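How do you fold a varsity-style jacket with a big fuzzy letter on it?

Posted in Laundry & Wardrobe, Nov 25, 2023

Jayson Policarpio
Hi all! I've finally started on the great wardrobe sort-out and I'm loving it, except I've hit the jackets.
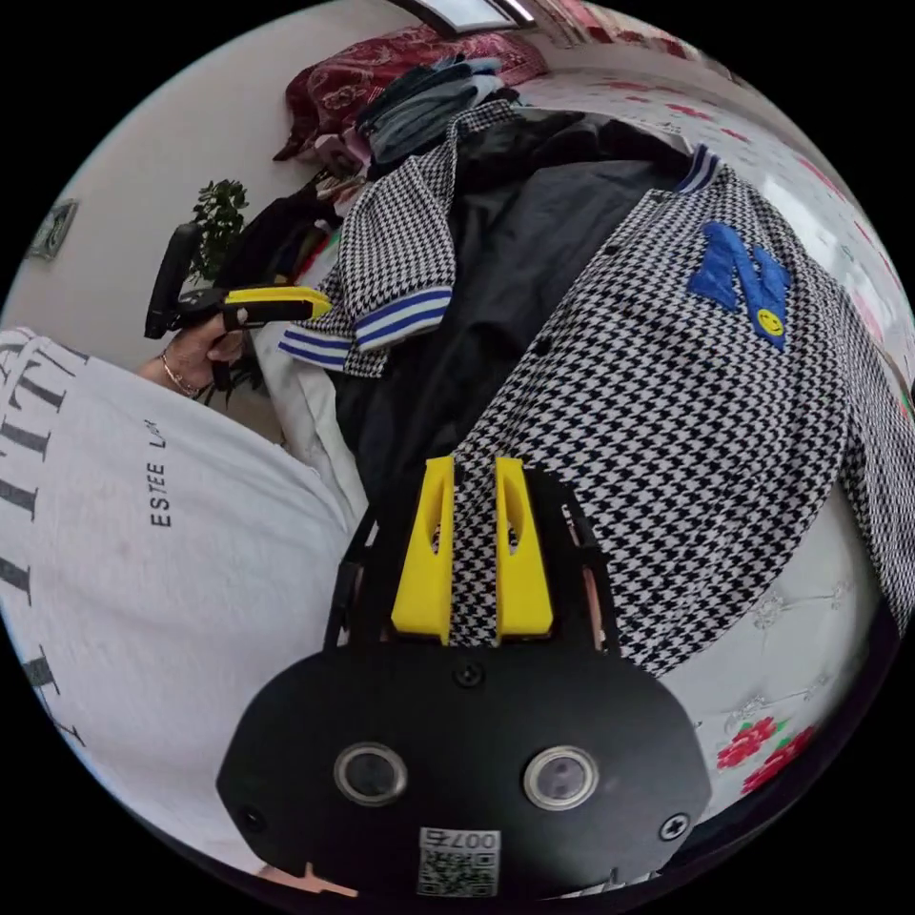

My favourite is a black and white houndstooth one with blue and white striped ribbing at the collar and cuffs, and a big fuzzy royal blue N sewn on it with a little yellow smiley beside it. I adore this thing! Trouble is, hanging space is gone (we're in a one-bedroom at Elldale and the closet is a joke), so it has to go in a drawer with my smooth navy one. Every way I've tried puts a crease straight through the letter, or the sleeves spring back out the second I let go. Does the letter go on the inside or the outside? And can I stack the two together, or will the fuzzy bit rub on the other jacket?

ditent_dee
Oh I love a houndstooth jacket, great pick! Letter on the outside, always. Do it up first, every snap or button, then lay it face down on the bed and smooth the back out with your hands. Fold one side in toward the middle, stopping short of where the letter sits underneath (feel for the edge, you can't miss it), and bring that sleeve straight down along the fold. Same on the other side. Then fold the bottom up in one go – or in thirds if your drawer is shallow – and move the fold line up or down a few centimetres until it clears the patch. Flip it over and the letter should be sitting flat on top, looking right at you when you open the drawer.

For the sleeves, tuck the cuffs under the ribbing at the hem. That's what stops them springing out. Don't yank on the ribbing though, it goes wavy and never quite comes back.

With the navy one, put it on the bottom and lay a cotton pillowcase between them. Smooth fabric shows every bit of fluff. I keep 3 of mine like this in a Kilard drawer and they come out nice enough to wear straight away. If the letter does get squashed, hold a steamer a little way off and fluff the loops up with a soft toothbrush, it's so satisfying!

Lacson Lad
just roll it. been rolling mine for years, no drama

Jayson Policarpio
Dee, the cuff tuck is brilliant!! Both jackets are in and the drawer even closes. I had to go in thirds, and the smiley ended up a bit close to the fold, so I'll shift it over next time. Lacson Lad, I tried rolling too and got a big colourful sausage that wouldn't fit under the drawer rail, but I'm going to do my hoodies that way. Any tips for scarves? I've got about 40.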